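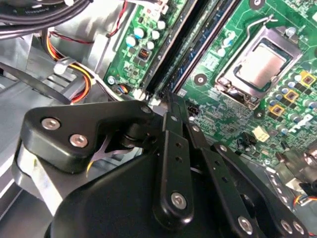
*Prozessor im Sockel, vom Metallrahmen gehalten. Links daneben die beiden schwarzen Speichersteckplätze.*

# Prozessor tauschen und Wärmeleitpaste erneuern

Diese Anleitung beschreibt den Prozessortausch in einem älteren Desktop-Rechner mit Kontaktfeld im Sockel (LGA). Die Pins sitzen dabei im Sockel und nicht am Prozessor. Wer nur die Wärmeleitpaste erneuern will, überspringt die Abschnitte 4 und 5.

Der Rechner, an dem ich die Schritte notiert habe, ist ein Girivon mit 360-Watt-Netzteil. Neu gekauft hätte ein vergleichbares Gerät mehr gekostet, als mir die Sache wert war. Ein gebrauchter Prozessor derselben Baureihe und eine Tube Paste reichten für meine Zwecke aus.

## Was man braucht

- Kreuzschlitzschraubendreher, mittlere Größe, möglichst mit langem Schaft
- Wärmeleitpaste (ich nehme die graue von Zwahlen, jede andere nicht leitende geht auch)
- Isopropanol, mindestens 90 Prozent
- fusselfreie Tücher oder Kaffeefilter
- ein Schälchen für die Schrauben
- helles Licht, am besten eine Lampe, die man von der Seite heranziehen kann
- ein Handy für Fotos von den Steckverbindungen

Ein Erdungsarmband ist gut. Ohne Armband fasst man vor der Arbeit und zwischendurch immer wieder ein blankes, geerdetes Metallteil an, zum Beispiel einen unlackierten Heizkörper. Teppichboden und Wollpullover sind ungünstig.

## 1. Vorher prüfen

Auf der Supportseite des Herstellers nachsehen, welche Prozessoren das Mainboard unterstützt. Der passende Sockel allein genügt nicht. Manche Modelle laufen erst nach einem BIOS-Update, und das muss mit dem alten Prozessor eingespielt werden, solange der Rechner noch startet.

Außerdem die Leistungsaufnahme vergleichen. Ein Prozessor mit deutlich höherer Abwärme braucht unter Umständen auch einen anderen Kühler.

Vor dem Ausschalten lasse ich den Rechner zehn Minuten unter Last laufen. Die Paste wird weicher und der Kühler löst sich leichter. Dabei die Temperatur ablesen und aufschreiben, dann hat man später einen Vergleichswert.

## 2. Gehäuse öffnen

Herunterfahren, Netzteil am Schalter ausschalten, Stecker ziehen. Danach einmal den Einschaltknopf drücken und einige Sekunden halten, damit sich die Restladung abbaut. Alle übrigen Kabel abziehen.

Beim Girivon ist die Seitenwand mit sechs Schrauben befestigt. Schrauben ins Schälchen, Seitenwand nach hinten schieben und abnehmen. Den Rechner flach auf den Tisch legen, mit dem Mainboard nach unten und der offenen Seite nach oben.

Jetzt Fotos machen, auch von den dünnen Kabeln am Rand der Platine. Gerade die kleinen mehradrigen Stecker sehen sich oft ähnlich, und nach zwei Stunden weiß man nicht mehr, welcher wo saß. Was nicht im Weg ist, bleibt eingesteckt.

Groben Staub mit einem weichen Pinsel lösen und absaugen, ohne mit der Düse die Platine zu berühren. Lüfterflügel dabei festhalten.

## 3. Kühler abnehmen

Zuerst das Lüfterkabel vom Mainboard abziehen, am Stecker und nicht an den Adern.

Verschraubte Kühler löst man über Kreuz, jede Schraube zunächst nur zwei Umdrehungen, dann reihum weiter. Die Schrauben greifen durch die Löcher, die rings um den Sockel in der Platine sitzen. Kühler mit Kunststoffstiften (Push-Pins) werden gelöst, indem man die Köpfe in Pfeilrichtung dreht und nach oben zieht.

Den Kühler nicht einfach abreißen. Leicht nach links und rechts drehen, bis er nachgibt, dann gerade abheben. Sitzt er fest, hilft warme Luft aus dem Föhn auf die Kühlrippen, zwei oder drei Minuten auf niedriger Stufe.

Alte Paste mit einem trockenen Tuch grob abnehmen, den Rest mit Isopropanol. Den Prozessor dabei im Sockel lassen. Der Metallrahmen hält ihn fest, und es kann nichts an die Kontakte laufen, solange man sparsam mit dem Alkohol umgeht. Auch den Boden des Kühlers reinigen, bis das Tuch sauber bleibt.

Wer nur die Paste wechselt, macht bei Abschnitt 6 weiter.

## 4. Alten Prozessor herausnehmen

Neben dem Halterahmen liegt ein gebogener Metallhebel. Er wird etwas nach unten gedrückt, seitlich unter der Nase hervorgezogen und dann langsam ganz nach oben geführt. Er steht unter Spannung, also bis zum Schluss festhalten. Je nach Sockel klappt der Rahmen anschließend von selbst auf oder muss von Hand angehoben werden.

Den Prozessor an zwei gegenüberliegenden Kanten fassen und senkrecht herausheben. Nicht kippen, nicht schieben. Die Unterseite mit den Kontaktflächen bleibt unberührt.

Den alten Prozessor sofort in die Verpackung des neuen legen - oder in eine antistatische Schachtel, falls der neue schon anderweitig verpackt kam.

Ab jetzt ist der Sockel offen. Kein Tuch, keinen Pinsel und keinen Finger hineinstecken. Verbogene Pins lassen sich mit viel Geduld und einer Nadel manchmal richten, meistens aber nicht alle.

## 5. Neuen Prozessor einsetzen

Am Prozessor sind zwei Kerben und in einer Ecke ein kleines Dreieck. Im Sockel gibt es dazu zwei Nasen und ebenfalls eine Markierung. Beides muss übereinstimmen.

1. Prozessor waagerecht über den Sockel halten.
2. Gerade ablegen und loslassen. Er liegt ohne Druck auf.
3. Prüfen, ob alle vier Ecken gleich tief sitzen.
4. Rahmen schließen.
5. Hebel herunterdrücken und wieder unter die Nase schieben.

Der Hebel geht schwer, und ein leises Knirschen ist dabei normal. Liegt der Prozessor schief, darf man den Hebel auf keinen Fall schließen. Dann lieber noch einmal abheben und neu einlegen.

## 6. Paste auftragen

Ein Punkt in der Mitte des Prozessordeckels, so groß wie ein Reiskorn bis eine kleine Erbse. Beim Aufsetzen des Kühlers verteilt sie sich. Verstreichen kann man auch, es braucht aber Übung, damit keine Luft eingeschlossen wird. Zu viel Paste quillt am Rand heraus und landet auf dem Rahmen. Das schadet bei nicht leitender Paste kaum, ist aber beim nächsten Mal lästig.

## 7. Kühler montieren

Kühler gerade von oben aufsetzen und nicht mehr verschieben. Die Schrauben wieder über Kreuz anziehen, erst alle leicht, dann reihum fest bis zum Anschlag. Push-Pins ebenfalls diagonal eindrücken, bis es klickt.

Lüfterkabel anschließen. Ein vergessenes Lüfterkabel ist der häufigste Grund für eine Fehlermeldung beim ersten Start.

Falls man bei der Arbeit an die Speicherriegel gekommen ist: nachdrücken, bis die weißen Klammern an den Enden der Steckplätze richtig greifen.

## 8. Erster Start

Seitenwand noch offen lassen. Nur Monitor, Tastatur und Strom anschließen, einschalten und gleich ins BIOS gehen. Der neue Prozessor sollte mit Namen angezeigt werden. Die Temperatur steigt anfangs etwas und bleibt dann stehen. Klettert sie ohne Last weiter, ausschalten und den Sitz des Kühlers prüfen.

Bleibt der Bildschirm schwarz, in dieser Reihenfolge nachsehen:

- Stromstecker für den Prozessor am Mainboard
- Speicherriegel
- BIOS zurücksetzen
- Prozessor noch einmal herausnehmen und die Pins mit der Lampe von der Seite ansehen

Läuft alles, den Rechner ausschalten, Seitenwand anschrauben und unter Last die Temperatur mit dem notierten Wert vergleichen.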